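Buying the second arm: what it costs and what we forgot last time
Speaker notes, Haruna Aoki
Equipment planning meeting, February 1, 2018

Opening (keep it short)

Thank Renji for the room. Say that the slides will go on the shared drive afterwards, so people needn't copy down the table.

The question for today is whether we put a second arm into next year's budget, and what else has to go in with it. Last time we budgeted for the arm and very little else. The quote was fair and the arm arrived when Furukawa said it would. Then we spent most of January buying things that should have been on the first order.

Where the money went

Show the cost slide. Go slowly here, as Mitsuko will want to check it against her own sheet.

The one line to point at is "sundries", which came to 2561 pounds. No one planned for it. It covers cable, connectors, brackets, extra rail, spare finger pads and a replacement power supply. None of it is dear on its own. I want it split into proper lines this time so that we can see it coming.

The next line is training. Two of us went on the Tisten course. Katsuhiko learned the rest from us at the bench, and that worked well enough, but it took his time and ours and it isn't on the slide. Say so.

What the arm needs to reach

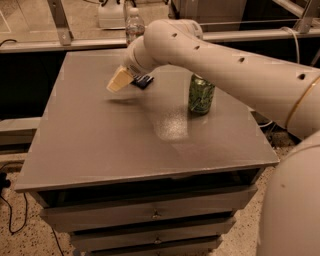 Reach is the figure everyone looks at in the brochure. It tells you how far the arm can stretch. It doesn't tell you how much of that space is any use once you have furniture, rails and cables to think about. Before we ask for quotes I would like somebody to draw the working area on the floor with tape and stand a table in it. Azlan has offered to do this.

If the table has drawers, decide now whether the arm is meant to open them. If it is, there has to be clear floor in front for them to come out. If it isn't, a plain table costs less.

Pause for questions on space. If someone asks about the back room, the answer is that the lease on it is not settled.

Grippers

The gripper is quoted separately from the arm. We missed that the first time and had to go back for approval. For the second arm I have asked for two quotes, one from Furukawa and one from Lamuvix. The Lamuvix lead time is 14 working days. Furukawa haven't given one yet.

We should buy for the things we pick up every day. For us that means small packets, cans and bottles. A flat packet and an upright can ask for different things from the same fingers, so both should be in any demonstration before we sign.

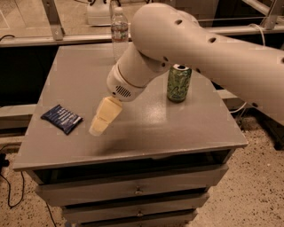 Gripper between a blue snack packet and a green can, with a water bottle towards the back of the table.

Ask both suppliers what a set of finger pads costs and how many come in the box. Clulby sell a pad that is said to fit, and it is cheaper, but I don't know whether using it affects the warranty. Mitsuko is writing to them.

Running costs

Service is a yearly contract. Budget 40 hours of staff time on top of it for checks, cleaning and moving things about. I took that from our own log, so it is a fair figure for one arm. I would not double it for two, as some of the checks can be done together.

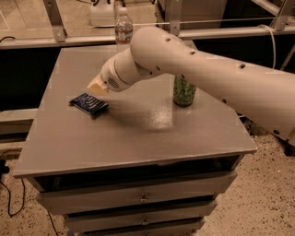

Cables need their own line. With one arm we have managed with what was in the cupboard. With two we will need longer runs and a proper way of keeping them off the floor. Renji has a price for covered trunking, and I have put it in as it stands.

Test items are cheap and can come out of petty cash. Please keep the receipts.

What I am asking for

Agreement in principle to the second arm, with gripper, pads, trunking and service shown as separate lines. Permission to get the quotes in writing. A name against the floor plan, which I think is Azlan.

If the answer is no on the arm, I would still like the trunking and the spare pads this year.

Leave the cost slide up during questions. Katsuhiko to take notes.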